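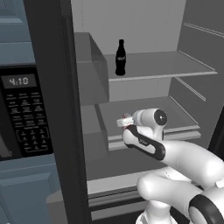 I paid four dollars to get into the Dirkgate toy and model fair in April, and by the time I'd reached the second aisle I had been told not to touch anything by three separate signs and a man eating a sausage roll. The signs were laminated. The man was just passing the news along.

I should say that I love these fairs. I have been going to them since I was young enough to be the target market, and I have a shelf of tin cars and a wind-up duck to show for it. But something has happened to old toys over the years I've been buying them, and I blame the box.

You'll know the box if you collect anything at all. A Wallin fire truck, with some of the red gone from the ladder and a wheel that wobbles, will set you back the price of a decent lunch. Put the same truck in its original carton, flaps uncreased, and it costs more than my first car. Put the carton inside a clear acrylic case with a number on it and the seller will stop making eye contact. By then you aren't buying a fire truck. You're buying cardboard, with a fire truck included to stop it collapsing.

At the Dirkgate fair there was a Brirnska moon buggy in one of those cases, graded nine and priced at $3,128. I admired the $28. Somebody had sat at a kitchen table and decided that $3,100 was giving it away. I asked the seller whether the buggy still ran, and he looked at me as though I'd asked whether it was good in a stew. He didn't know. To find out, he would have had to open it, and opening it would have turned a nine into a six, or into no number at all, and then where would we be? We'd be in possession of a moon buggy, I suppose.

I understand the arguments. Scarcity sets the price, and hardly any child was ever strange enough to leave the thing sealed. A grading number also gives strangers a way to trade with each other without a fistfight over what "very good" means, and anyone who bought toys through the mail in the old days will remember what "very good" could mean. I once received a "very good" tin tram with no floor. So I don't want the graders run out of town. I'd only like them to stop setting the tone for the rest of us, because the tone has become that of a bank where everyone happens to be wearing a cartoon T-shirt.

The makers have caught on, of course. Cerorix now sells its little space figures in what it calls a collector edition, and so far as I can tell the collector part is a second box around the first box. The figure itself is the same colour, has the same stiff elbows and comes with the same helmet that will be under somebody's couch by bedtime. My nephew was given one for his birthday and had both boxes off in the time it takes to say "hang on, mate". Two uncles winced. I was one of them, and I've thought about that since with some embarrassment. The kid was playing with a toy at his own party and I was doing sums.

What I'd like to see more of is the sort of table Na-rae Nam keeps, up the back of the hall near the tea urn. She sells what she calls played-with stock. Dolls with home haircuts. A farm tractor repainted in house paint by a child with firm views on purple. Everything on the table can be picked up, and the clockwork things come with a key on a bit of string so you can wind them yourself. I asked her whether she minded the breakages and she told me that most of it was broken when she got it, so people could hardly make it worse, though a few had tried.

There was a crowd at that table all morning. Some of it was even under twelve. Up the front, among the acrylic, I saw one small boy in the hour I was there, and he had his hands in his pockets because his father had put them there.

Fair organisers fret about this. They'll tell you the crowd is getting greyer and the kids don't come, and they put it down to video games, as they put down everything. I'd gently point at the signs. If you charge a family for entry and then tell the shortest member of it that his job for the next two hours is to not touch toys, he'll remember it, and he'll be somewhere else next year. The fix is cheap. Give the played-with tables the spots by the door. Ask each dealer to bring a box of cheap stuff that can be rummaged through. Leave the nines and their owners up the back, where it's quieter and they can be alone together.

I bought the purple tractor, by the way. It has no box. The steering wheel is a replacement made from a coat button, and it turns beautifully. My nephew has had it on loan since the weekend after the fair, and I've been told I may have it back when he's finished.

Contact us | © 19 August 2022, all rights reserved | Back to top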